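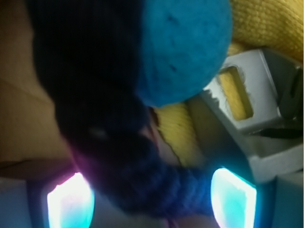
Gwendolyn Alcantara
Cell safety and setup, Fluler

I get asked about the rules for the Dosmont bag-picking kit more than anything else on this page, so I've put my own habits down, in the order I go through them. The kit is 1,788 including the arm bracket (spare finger pads are 6 a pair), and the house rules are free!

Start with the bag. Paper bags slump, so tape the rim down and fold it well out before anybody switches the arm on. We picked that up from the Grasdale cell, where they'd done more than 612 picks by August.

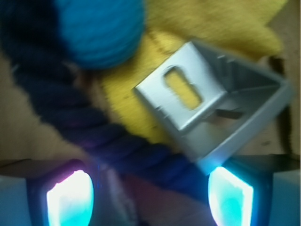
I'm also fussy about mixing soft and hard things. Yarn, knitted stuff and rope all squash, metal doesn't, so set your grip force for the softest item and let the hard ones take a second go if they need it. And please keep your hands out while the fingers are lit – I don't care how quick you are.
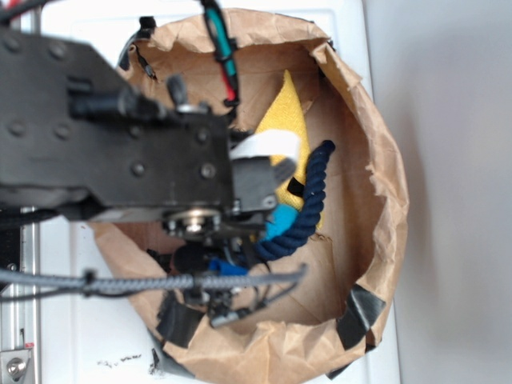

Cables come next. Clip every loose run back to the arm, then jog it slowly to full reach and watch for anything that snags on the rim (Lyons, our older kit, was dreadful for this). Do it again after every change of bag, even if it's the same size. 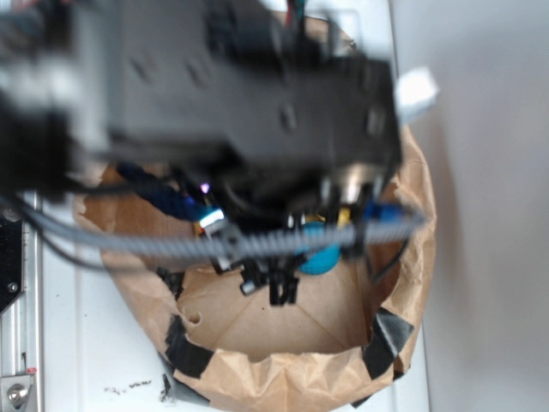

Before you order

Measure from your rail to the middle of the bag. Page 11 of the setup guide has the reach table.

Last updated 19/06/2021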